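### 3.2 Storage of hand tools and open tubes

The bench survey was carried out in the teaching laboratory at Hundanwood, a single-story building put up in 1952 and refitted twice. The room is used by undergraduate classes in the morning and by the soil and water group in the afternoon, so most of the benches change hands at least once a day. We were interested in where small items are put down between steps of a procedure, and in whether the furniture supplied for them is used as intended.

Pipettes were the first item considered. Before the refit, single-channel pipettes at Hundanwood were kept in drawers or laid flat on the bench. Laying a pipette flat is discouraged in the local handbook, as liquid left in a used tip can run back into the barrel. The handbook asks that each pipette be hung on a stand whenever it leaves the hand, and that the stand be placed at the back of the bench, clear of the sleeve.

The stands are of the plain two-legged kind. Each leg is an open triangle with a flat foot, and a single bar runs between the two tops (Figure 4). There are no molded slots, so a pipette can be hung at any point along the bar. Users told us they liked this, although several also said that pipettes drift together toward one end by the end of a class and then have to be spread out again.
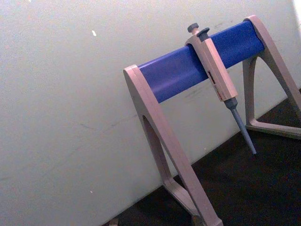 **Figure 4.** Pipette stand on a dark bench surface, with a single-channel pipette hung on the blue bar.

Two features of the stand affect how it is used. The first is the open leg. The bench behind it can be wiped without moving the stand, and staff reported doing so. Older stands with a solid base had to be lifted, and in practice the strip beneath them was cleaned once a term. The second is the color of the bar. The legs are pale and close to the color of the walls, while the bar is a strong blue. In interviews, new students said they found the bar easily and seldom mentioned the legs. Deschamps made a similar remark in her notes on the Drurine site, where the stands had been ordered in one pale color throughout and were often bumped.

Tube racks were considered next. The usual rack at Hundanwood is a clear acrylic one with two tiers of round holes, the upper tier to hold the tube upright and the lower to keep its foot from wandering. The clear material lets the level and color of a liquid be read from the side without taking the tube out. It has one drawback on a black bench, namely that the edges of the rack are hard to pick out under low light. The Millet group has put a strip of tape along the front edge of its own racks for this reason, and we saw no sign that the tape got in the way of reading.

Racks are seldom filled with tubes of one size. Capped tubes of different widths are stood side by side with narrow open ones, and a narrow tube set in a hole made for a wider one will lean. A lean is of little consequence when the tube is part full and the rack stays put. It matters more when the rack is carried to another bench, and the handbook now asks that open tubes be moved one at a time, by hand, and held upright. Colored caps help here: a user can see which tubes are closed before reaching for any of them.

The relation between stand and rack was noted for each bench. The most common layout put the stand against the wall and the rack in front of it, near the middle of the bench, so that a pipette came down from the bar and over the rack in one short movement. Benches laid out in this way were also the ones on which tubes were most often handled directly above the rack, with the remaining holes left free to receive them. 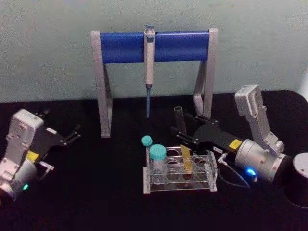
### 3.3 Interviews

Interviews were held in February by Annick Deschamps, with 21 regular users of the room. Each was asked to set out a bench for a simple dilution and to talk through the choices made. Nine of them placed the stand before anything else. The others began with the rack and fitted the stand in behind it. The questions were those used in the earlier Plavent study, with one added on cleaning.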